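Koltach Renews Unscripted Series Gurkard for a Second Season

Production to resume in December with an expanded episode order and revised release schedule

Koltach, the independent producer of unscripted television, confirmed today that its household reality series Gurkard has been renewed for a second season. The order covers 11 episodes, each with a running time of 84 minutes including commercial breaks. The series will continue to stream on Hiko, which holds exclusive first-window rights in the United States and Canada.

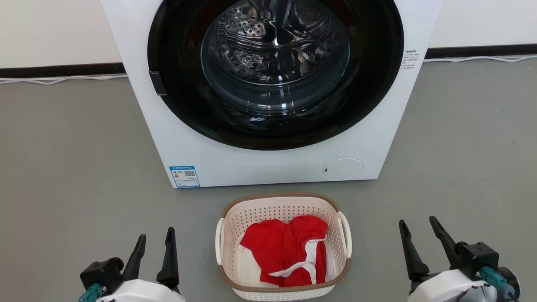

Category: Television / Reality

Season two retains the format of the first. Cast members who have appeared on other reality programs share one house for the length of the shoot and divide all domestic work among themselves. No outside staff enter the living areas during filming. Allocation of work is decided by a cast vote at the start of each episode, and the result is binding until the next vote.

Casting was open to former participants in dating, competition and real estate programs. The producer received 2379 submissions through its online form. Final selections will be released by Hiko with the first trailer. Contract terms prohibit cast members from announcing their own participation before that release, including by posting photographs taken at or near the house. 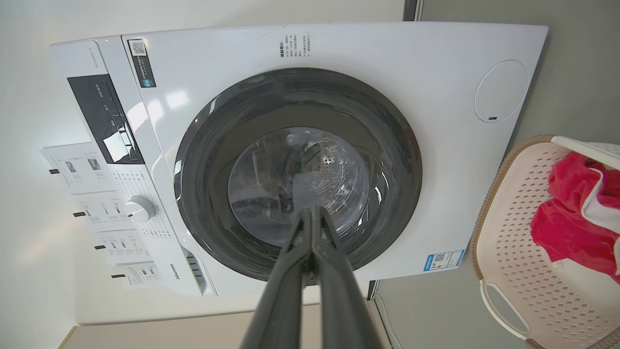

Last updated: 29/09/2025

Post-production will again be carried out by Belay, which supplied editing, sound and color services for season one. Episodes will be delivered to Hiko in two blocks. The first block will be released weekly. The second will follow after a two-week break, with the reunion special released on the same day as the final episode. Captions and audio description will be available for all episodes at release.

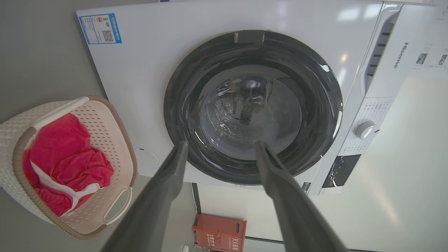 Set preparation for the new season is limited to the kitchen, the laundry room and the shared bedrooms. Appliances are standard domestic models and receive no cosmetic treatment for broadcast. The white front-loading washer, for instance, has a blue-and-white energy label sticker on its front panel. Exterior locations remain unchanged from season one.

Season one remains available on Hiko in full. A recap episode of roughly 100 minutes will be added to the service before the premiere. It contains no new interviews.

Accredited media may request screeners, cast portraits and episode summaries through the Koltach press portal. Requests for set visits will be considered after the first week of production. All materials are under embargo until the trailer release unless marked otherwise.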